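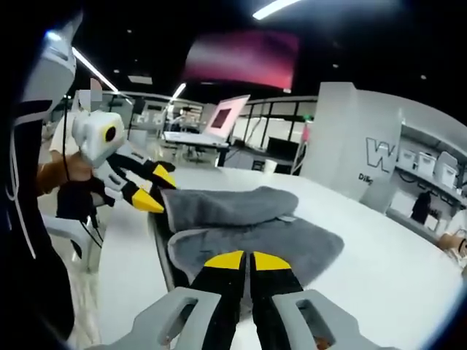

Folded gray towel on the white table.

Wevivau Swim Club: Minutes of the Members' Meeting
July 10, 2026

Chair: Edeltraud Hauser
Minutes: Engelbert Rainer

1. Previous minutes
Approved with one correction. The locker deposit is 7 dollars, as posted at the desk.

2. Towel service
The contract with Drulley ends in December. Drulley has offered to renew at 700 dollars a quarter. Leitner quoted less but wants a minimum order of 300 towels, and members felt this was too many for the storage we have. E. Hauser will ask Leitner if the minimum can be lowered. Decision held over.

3. Lane times
Early swimmers asked for lane 2 to stay open during the children's lessons. Agreed for the summer. The sign at the shallow end needs to be changed.

4. Trip to Gorkurer
The bus is booked. Names and payment to E. Rainer. Members who want to drive themselves should still sign up so that lunch can be ordered.

5. Other business
The clock over the deep end is slow again. The showers on the left side drain poorly. Both to be reported to the building office.

Meeting closed. Next meeting to be announced by email.

Filed under: Club News, Minutes

We use cookies to keep this site working. Accept / Manage settings

© Wevivau Swim Club | Contact | Back to top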